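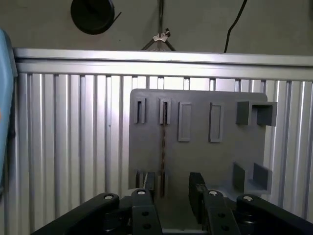 **Figure 2.** Grey panel with slotted holders and raised fins, mounted on aluminium profiles.

### 4.2 Do reminder messages reduce missed appointments?

The claim that text reminders cut missed appointments in skin clinics is repeated so often that few authors still check it. Cha's survey of the Cheon district is the source most often cited. It covers 2,000 bookings at five clinics, and the fall in missed visits it reports is large. We have doubts about how much of that fall belongs to the reminders.

Two of the clinics changed their opening hours in the same month that the messages began. Cha mentions this in a footnote and makes no correction for it. A patient who can come after work on a Thursday may well turn up more often, message or no message. The survey also counts a visit as kept if the patient rang to move it, even when the new visit was later missed.
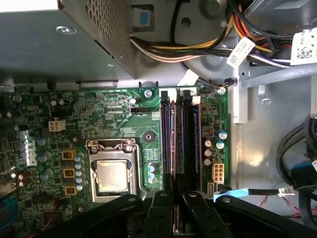 Woo's follow-up at the Nornia clinic was meant to settle the matter. It followed 300 patients, half of whom were sent a reminder through the Relell service. The difference between the groups was small and went the expected way, but 30 patients had given no working phone number and were left out of the count. These are the very people we would expect to miss a visit. Leaving them out of both groups makes the clinic look better run than it was, and tells us little about those who are hardest to reach.

We asked for the booking records behind both studies. Woo sent them. The Cheon records had been moved to the Coltell system and the reasons for missed visits were lost in the move, so we could not repeat that part of the work.

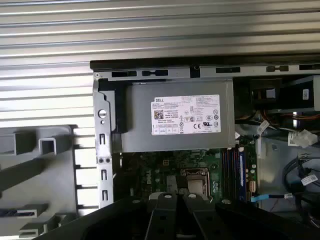

### 4.3 What patients say about reminders

Both studies asked patients whether they found the messages useful, and most said yes. We give this little weight. The question was put at the front desk, by clinic staff, to people who had come. Those who stayed away were never asked, and neither paper says whether any attempt was made to ring them.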